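Ploto base, build guide
Section 4: Clearing the floor and the first chair test 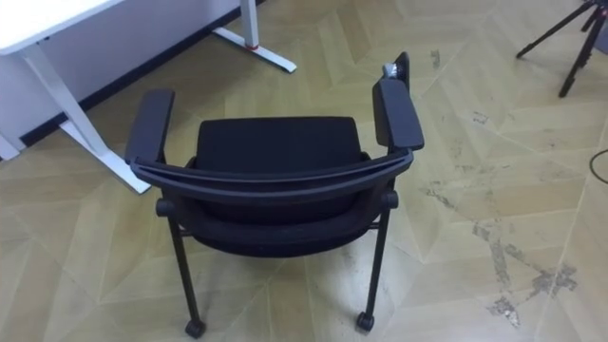 The Skunton forum reckons this section can be skipped if the base already drives straight. It can't, says one reply underneath, because straight on a bench mat tells you nothing about floorboards with seams in them.

I side with the reply. The kit's box promises it will "handle any home". Treat that as advertising until yours has done it.

1. Set the chair in open floor, back towards the start line. Chairs on casters are the hard case, so start with one.
2. Move any cable off the route. Tape down what you can't move.
3. Mark the start line 135 cm behind the chair.
4. Set bumper sensitivity to 42. The default is far too polite.
5. Run the base at the chair at speed 2. It should stop short, turn and go around.
6. Repeat with the chair turned side on.

Note: Long flat desk feet sit lower than the front sensor can see. Mine climbed one twice - the app reported "Ok" both times.

Caution: Keep a hand on the stop switch. The Tandance motor board takes nearly two seconds to cut power, whatever the data sheet claims.

If step 5 fails, go back to Section 3 and level the sensor again.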